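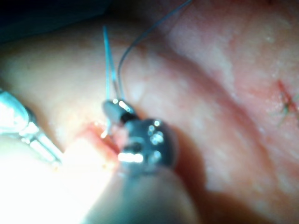
Speaker notes by the charge nurse, operating rooms, Fonseca Surgical Center, Kekbridge
For the perioperative staff day at Sinville, July 18, 2026
Talk: The Arm Does the Stitching, So What Do You Do Now?

Slide 1. Leave the close-up on while people find seats. If anyone is eating, give them a moment.

Start without the thank-yous. Say: I have worked in operating rooms for a long time and my mother still thinks I hand people scissors. For the last while I have worked next to a machine that closes skin, and now she thinks I hand the scissors to a robot. We don't let it have scissors.

Point at the blue suture, then at the needle going into the cut. Everybody in this room has watched that stitch until their feet hurt. Then the short dark ends of the finished one over on the right. Ask who would have trimmed those tails differently. Hands will go up. Let them argue for a minute, it wakes up the back row.

Slide 2. What we bought

The Stirkarov is a suturing arm. It sits on a cart, it has its own drape, and it takes up the exact spot where the circulating nurse used to stand. We use it on closures only. The surgeon sets the line, approves the plan on the screen and stays scrubbed until the last knot.

Pause here. People always ask whether the surgeon leaves. No. The surgeon stays and has opinions.

We run it in 2 of our 9 rooms. The others close by hand, as does everybody when the cart is down.

Slide 3. The job description, before and after

Before: the scrub tech loads the needle driver, passes it, takes it back, loads the next one, cuts when told, and counts with the circulator.

After: the scrub tech loads the cartridge, checks the strand for kinks, watches the strand for tangles, clears the strand when it tangles, cuts when told, and counts with the circulator.

Read both lists out loud in the same flat voice. There is usually a laugh at "clears the strand." Don't rush it.

The point to make: the vendor's plan for our staffing had the tech down as "available for other duties" during closure. We tried that for a week in May. The other duty was coming back to clear the strand.

Slide 4. Hands

Slow down for this one.

Our residents used to learn on the skin at the end of the case. It was late, the hard part was over, the attending was feeling generous, and you got to sew. On the two robot rooms that half hour went away and we didn't notice until one of the residents asked, very politely, when she was going to get to close something.

Now every resident has hand-closure days on the schedule, in ink, and the cart goes in the hall. It's the only scheduling change we made that no one has tried to trade away.

The techs had a version of this too. If you don't load a driver for a few months you get slow, and you find out you're slow on the day the cart won't boot. So techs rotate out of the robot rooms every two weeks. Some of them would like to stay in. Some of them would like never to go in. I do the roster in pencil.

Slide 5. Who says stop

Anybody. Write it on the whiteboard if there is one.

On the old setup, if I didn't like how a closure was going, I had to find a tactful way of telling a person. With the arm there is a pause pedal and a red button, and people turned out to be much braver with a button. The first month we had pauses for everything. Glare on the forceps. A strand lying funny. Somebody sneezed.

A surgeon complained to me that the pauses were slowing him down. I told him I'd look into it, and I did, and I moved the button closer to the tech.

– If there's a manager in the room, look at the manager here.

Pauses have dropped off since. I would like to say that is skill. Part of it is that people got used to the thing, and getting used to it worries me some, so we go over every pause at the Monday huddle, including the sneeze.

Slide 6. Things we had to fix ourselves

Where to stand. We put tape on the floor. The tape gets cleaned off. We put more tape on the floor.

Noise. The arm beeps when it's ready, when it's waiting and when it's unhappy, and those were the same beep. The tech support line called this "consistent." We got two of them changed.

The count. The cartridge hides the needles until they are used, and our count sheet assumed you could look at them. The new sheet has a line for the cartridge and a line for what came out of it. Bring copies, people will want them. I gave out over 35 last time and ran short.

Breaks. Closure used to be nobody's break. Somebody upstairs noticed the arm and thought it could be. It can't, and the sheet says so in bold.

Slide 7. Did anyone lose a job

They will ask, so say it before they do. At our place, no. Two positions changed title and one of those came with a raise, which took longer to arrive than the robot did. I can't speak for anybody else's place. Get the staffing numbers in writing before the cart is delivered, when people still want you to be cheerful about it.

Slide 8. Back to the close-up for questions

Likely ones: cost (send them to purchasing, it isn't my money), cleaning (long answer, offer to talk at lunch), patients (we ask them, it's on the consent form, most want to know who's watching it).

If the questions run dry, go back to the tails on that finished stitch. Stop at the coffee break. Collect the clicker, it belongs to Sinville.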